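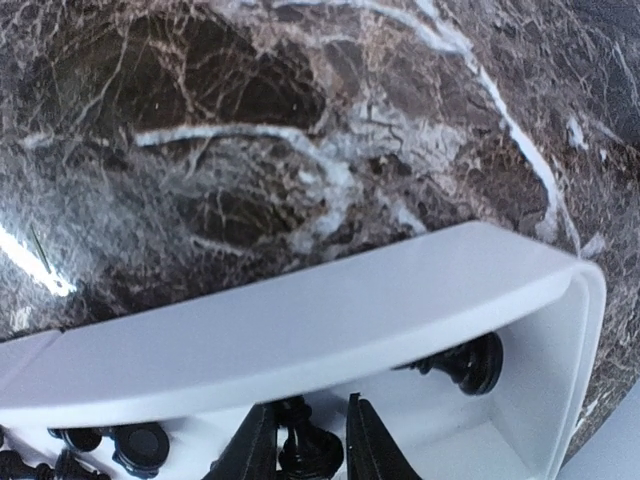

Sealing a stone tabletop takes one afternoon of work and a full day of curing. The procedure below applies to polished marble and to most dark limestones sold as marble. It does not apply to laminate, printed porcelain or resin tops with a marble pattern, which do not absorb sealer and will dry with a sticky film. Appearance alone is a poor guide. A glossy brown and gray surface with thread-like veins in beige and pale gray, like the one next to the white tray of black chess pieces, can be natural stone or a good print, and the water test in step 1 should be done before any product is bought. Check the underside as well. Natural stone is usually left unpolished there, and large veins often continue through the edge.

What you need

Penetrating sealer, solvent or water based (this page uses Grornel Stone Seal, 368 ml can)
pH-neutral stone cleaner
Acetone, only for oil stains or old wax
Four lint-free cotton cloths
Foam applicator pad
Nitrile gloves
Painter's tape for wood or metal trim

Step 1. Water test

Put a teaspoon of clean water on the surface, away from the edge. Wait 20 minutes and wipe it off. If the spot under the water is darker than the stone around it, the top is absorbing water and can be sealed. If there is no change, either the existing sealer still works or the top is not porous. In both cases, stop here. Repeat the test in a pale area if the first one was done on a dark area - a slight color change is hard to see on dark brown stone.

Step 2. Clean

Clear the table completely. Vacuum grit with a brush head before wiping, as dry grit scratches a polished face. Wash with the stone cleaner at the dilution on the label, rinse with plain water twice, and dry with a cloth. Do not use vinegar, lemon or bathroom cleaner. Acid dissolves calcite and leaves a dull mark that sealer will not hide.

Old wax shows as a gray smear when rubbed with a fingernail. Remove it with acetone on a white cloth, working on a small area at a time with the windows open.

Let the stone dry overnight. Moisture in the pores blocks the sealer and is the most common cause of patchy results.

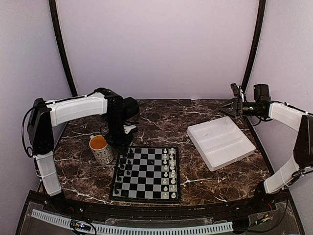

DAVBERG, 5 Jan 2025

Steps 3 to 5 were revised on the date above to match the new Grornel label. The older instructions gave a longer dwell time, and readers who still have the Song formula should follow the can.

Step 3. Apply

Tape off the trim. Pour a small amount of sealer on the pad and spread it in straight, overlapping passes. The surface should look evenly wet with no puddles. Filled cracks and wide veins may absorb at a different rate from the rest of the stone. Add more sealer where it soaks in early.

Step 4. Wipe off

After five minutes, remove all remaining sealer with a dry cloth, then buff with a second one. Any sealer left on top will haze. Haze can be lifted by wetting it with fresh sealer and wiping again at once.

Step 5. Second coat and cure

Repeat the water test an hour later. If the stone still darkens, apply a second coat. Keep the top dry for 24 hours.

Use after sealing

A sealer slows absorption. It does not prevent etching or scratches. A ceramic mug can stand directly on the stone, but an unglazed foot ring is abrasive and should have a coaster under it. Coffee and wine should be wiped up the same day, citrus immediately. Board games and trays should be lifted, not slid. Felt dots under a chessboard work well if they are replaced when they pick up grit.

Troubleshooting

Dark ring that fades over a day or two: trapped water. Leave uncovered.
Dull ring that does not fade: acid etch. Needs marble polishing powder.
Dark spot that stays: oil. Use a baking soda and acetone poultice, then reseal the spot.
White powder along a vein: salts from below. Brush off dry and do not seal until it stops.

Related pages: Repairing chipped stone edges (Sasoston workshop notes), Part 219; Choosing a table base for heavy tops.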